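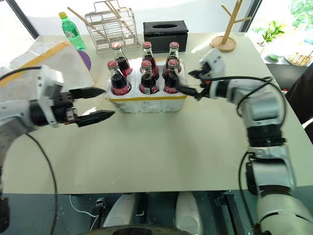
Six bottles of cola in a foam crate.

Reply Cards

The first reply card came to the shop in February, in with the paper catalogs and the water bill. I turned it over twice. It was one of ours, cream stock with the rounded corners, and somebody had written "Two, one chicken, one fish" in blue pen.

I had been at Wikberg Press for three years by then. We did business cards for most of the town of Wester and wedding work for anyone who didn't want to drive to the city. The order was a big one for us, 400 invitations with inner envelopes, outer envelopes and reply cards. The wedding was set for August 29, 2026, at Chukwu Hall, out on the lake road. The bride's mother wanted the cards mailed early so people could get time off work.

I pulled the file. On the proof I had put our own address on the reply envelopes to hold the space, the way I always did. The mother had signed the proof. I had signed under her. The place for the owner's initials was blank.

The next day there were six more. The day after that there were 24.

I took them home in a shoebox. My plan was to drive them over to the bride's mother in one batch and explain, and every evening I decided the batch was not big enough yet. I read them at the kitchen table. You weren't supposed to have to write anything except a number and a meal, but people did. An aunt in Pusham wrote that she would come if her hip allowed it. A couple asked if there would be somewhere to plug in a camper. One card had no name on it at all, just a check mark next to fish.

Then there was the one from the father. I knew it was him because he had written it out. He said he understood why he had been sent a card like everybody else and he was not complaining. He would sit wherever they put him. He could also stay home if that was easier, and she should mark the card however she liked, as he had left that part empty.

I read it standing up. Then I put it back in its envelope and found I had slit the envelope too far down the side for it to look unopened.

In the morning I told the owner. He was trimming a stack of menus and he finished the stack before he answered.

"How many?" he said.

"269 so far."

"You counted them."

"Yes."

"And you opened them."

I said I had opened them. He squared the menus against the table and put a band around them. He said the reprint would have been 50 dollars if I'd caught it on the proof, and now it was going to cost us the customer. He told me to take the van.

The bride answered the door herself. Her mother was at the dentist. She was younger than I had pictured, in a sweatshirt with paint on the cuffs, and she looked at the shoebox and then at the name on the van.

"I thought no one was coming," she said. "I thought people just weren't answering."

I told her what had happened. I said it was my mistake, that we would pay back the cost of the cards, and that I'd bring over anything else that arrived. She had already taken the lid off and was going through them with one finger. I had put them in order by the date they came. I'd left the father's out and had it in my coat.

"There's this one too," I said.

She knew the handwriting. She saw the torn side and looked up at me, and I said I was sorry, I had read it.

She sat down on the step and took the card out. A school bus went by and stopped at the corner and went on. She read the front, then turned it over to see if there was more.

"Do you have a pen?" she said.

I had one from the shop. She held the card against her knee and wrote a 1 in the blank, and then she thought for a while about the meal.

"He hates fish," she said, and marked the chicken.

She gave me back the pen. I drove to the post office and filled out the form to forward the rest.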